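Padaria Cesimholm abre segunda loja em Virnness e oferece pão de centeio aos primeiros 300 clientes

Virnness, 10 de outubro de 2019

A Padaria Cesimholm tem o prazer de anunciar a abertura da sua segunda loja, na rua Mac Suibhne, número 711, no centro de Virnness. A loja abre as portas às 7h30 e, no primeiro dia, os primeiros 300 clientes recebem de graça um pão de centeio pequeno e um café.

A casa trabalha com fermentação natural e faz todos os dias pão de centeio, pão de trigo com sementes e bolos de cardamomo. Na nova loja haverá também uma prateleira de bolachas salgadas e outros produtos secos para levar. O café é da torrefação Skivo, que fornece a Cesimholm desde março.

O espaço tem 30 lugares sentados e uma mesa comprida para grupos. Os grupos podem reservar por telefone ou no balcão, com um dia de antecedência. Não há reservas no dia da abertura.

Os clientes que já têm o cartão da primeira loja podem usá-lo também em Virnness. Cada 100 pontos no cartão dão direito a um bolo à escolha.

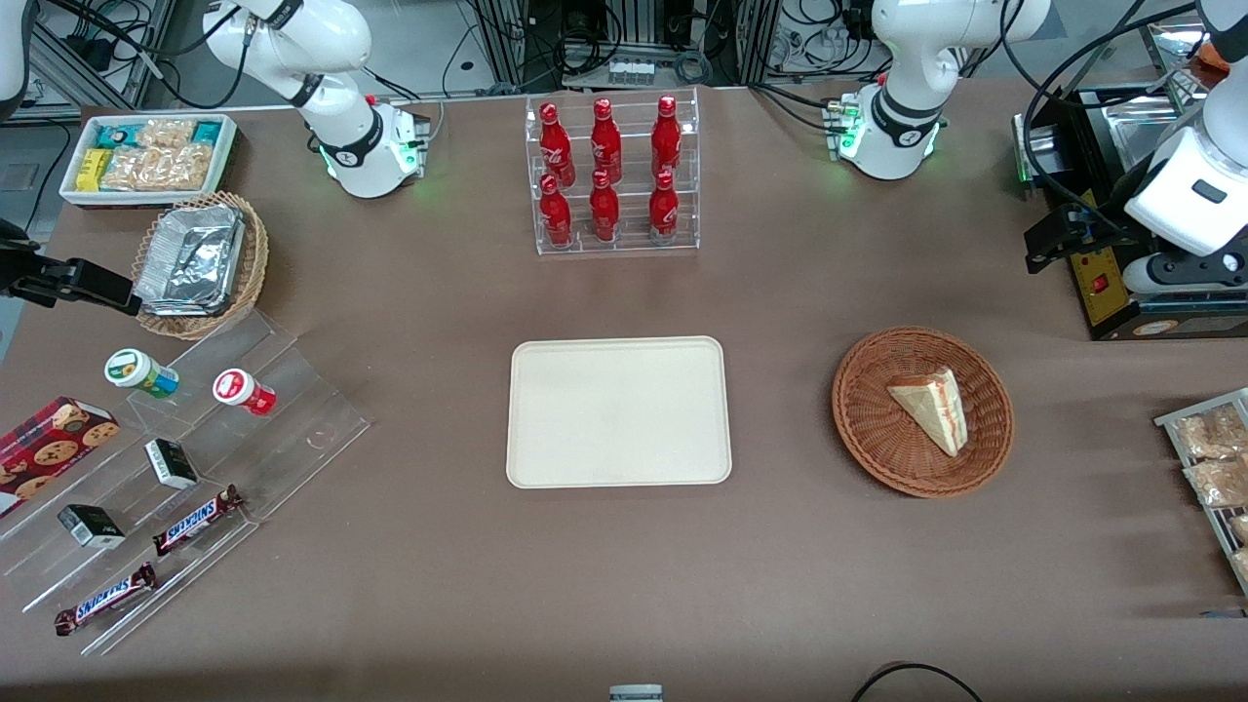 Na opinião da Skivo, o centro de Virnness precisava há muito tempo de um lugar onde se pode tomar um bom café antes das oito da manhã, e a torrefação preparou para a abertura uma mistura mais suave, que combina bem com o centeio.

Horário: todos os dias, das 7h30 às 19h. No dia da abertura, a oferta é de um pão e um café por pessoa.

Contacto para a imprensa: Padaria Cesimholm, rua Mac Suibhne, 711, Virnness.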